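April, late, kettle on

What a day at Clidivville! Stultine stopped dead at 612 on the counter with a fault on the right arm, and I got to chase it (my favourite sort of puzzle, even with Gustport wanting their 842 harnesses). The fault code was 354, grip force out of range. I think the loose wires fool it – it pinches one strand, thinks it has the lot and then panics at the weight.

So I cleared it, dropped the speed to 90 and stood well back with my thumb on the stop button. Red, yellow, black and blue, up over the rails!

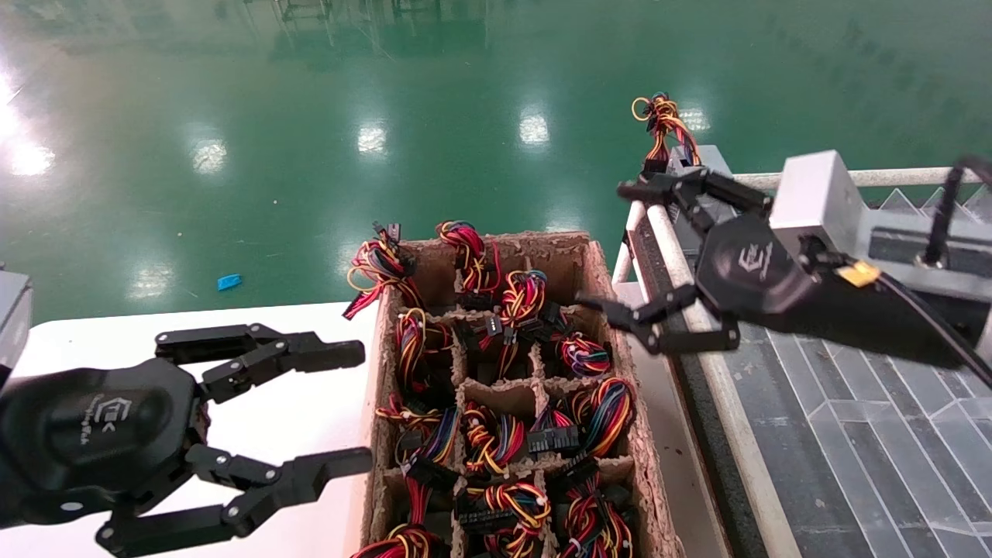
After lunch

Same fault again, blast it, but I learned loads. The bundles are such a tangle that the fingers have very little to aim at. I want to try softer closing first, then a wider pinch, and I must ask Au for a spare set of fingertip pads. Can't wait to get back in. 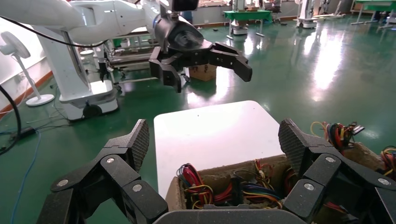

Wrist view, textured pads either side of the harness box.

Back to top | © Clidivville bench diary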